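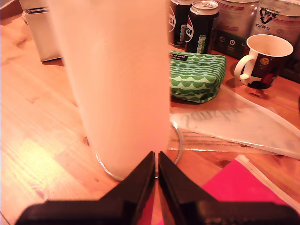

Talks > Evening series > Speaker notes

Print this page | Send by e-mail

Notes for the talk "What stays on the table"
Speaker: Waqas Ansari. Place: the reading room in Tinska. Start at 7 in the evening, 20 minutes and then questions.

Before I begin
Check the microphone. Ask Babar to close the side door, the street is loud until half past. Water on my left side, please, because I turn the pages with the right.

Opening (slow, do not read)
Good evening. I am glad that so many of you came from Plernik, I know the bus is not easy. I want to speak tonight about a very small subject – the table at home, and what we leave standing on it. I have kept a household for many years in two countries, and in both of them the table was the place where things arrived and did not go away again.

Ask the room: who ate at the table today, and who had to push something to the side first? Wait for the hands. Do not comment on them.

Part one: tall things at the front
When a tall thing stands near the edge where you sit, you do not see the rest of the table. A frosted white cylinder is a good case. It is milky, so you cannot look through it, and it hides a part of whatever is behind it, for example a white box or half of a soda can. My advice is simple. Tall things go to the back or to a shelf, low things may stay in front. My mother did the opposite all her life and she was always looking for her glasses.

(Here tell the story of the salt in Melis. Keep it short! Last time it took four minutes.)

Part two: the cans
People laugh at this part, let them. Two dark Pepsi cans at the back of a table look like nothing. But a can is a thing with a question in it: is it full or is it empty? From a chair you cannot know. You must stand up, take it in the hand and feel the weight. In our house we agreed that a full can lives in the refrigerator and an empty one lives in the bag by the door. The table is for the can you are drinking. It took my sons one summer to learn it, and me a little longer.

Part three: the wood
Change the tone here, more quiet. I like a table of light wood, honey color, with the grain and a few small dark knots. When the lamp is warm and a bright patch lies on the planks, you want to see more of it. I have noticed that I clean better when I like the surface. Babar Orakzai, who repairs furniture in Urnura, gave me these rules and I pass them to you:
– wipe along the grain, with a cloth that is almost dry
– lift things, do not push them
– put something under a glass or a can on warm days
– oil twice in the year, thin, and leave it overnight

If someone asks which oil, give the question to Babar. He sits in the second row.

Part four: the nine o'clock round
Every evening at 9 I walk once around the table. I take away what has a home. What has no home goes in one basket, and the basket is emptied in the same week. I do not do more than this. On the evenings when I am tired I take away only the tall things, and in the morning it already looks like another room.

Skip this if the time is short: the paragraph about drawers.

Questions that came in Plernik
Small children – yes, let them keep one corner.
Table in the kitchen or in the living room – the same rules, but the kitchen table needs the round two times.
Flowers – low vase.

After
Thank the reading room for the chairs. Remind them that the sheet with Babar's rules is by the exit, and that the July talk is about windows.

Contact | Copyright Tinska Reading Room | Back to top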